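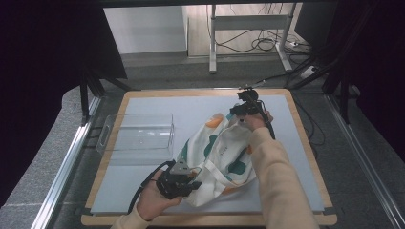

Skisum cotton tote, printed, long handles
Four stars out of five

I bought two of these in May to replace the paper bags I kept getting from the grocery store. One lives in the car and the other hangs by the back door. They have both been used most days.

The fabric is a cream white with big blotches of color. Mine has teal green and orange on it. The colors are strong without being loud, and they have held up through the wash so far. I wash cold and hang it to dry. The first wash took it in a little, mostly in the length.

It is soft, so it doesn't stand up by itself. Set it down empty and it falls in a heap. If you want a bag that stays open while you load it, look at the Closau, which has a stiff bottom panel. I put up with it here because the Skisum folds down small. I fold the sides in, then bring the bottom up to the handles, and it goes into a clear bin with the others. It wrinkles badly in there. I don't iron it.

The handles are long enough to go over a winter coat. The stitching where they join is a plain square, and one corner on my older bag has a loose thread that I trimmed. It hasn't spread.

The weight limit on the tag is 40 pounds. I have not tried that. A gallon of milk, potatoes and some cans were fine, though the handles dig into your shoulder after a few blocks.

There is no inside pocket. Keys go to the bottom and stay there. I took off a star for that.

Filippos Panagiotou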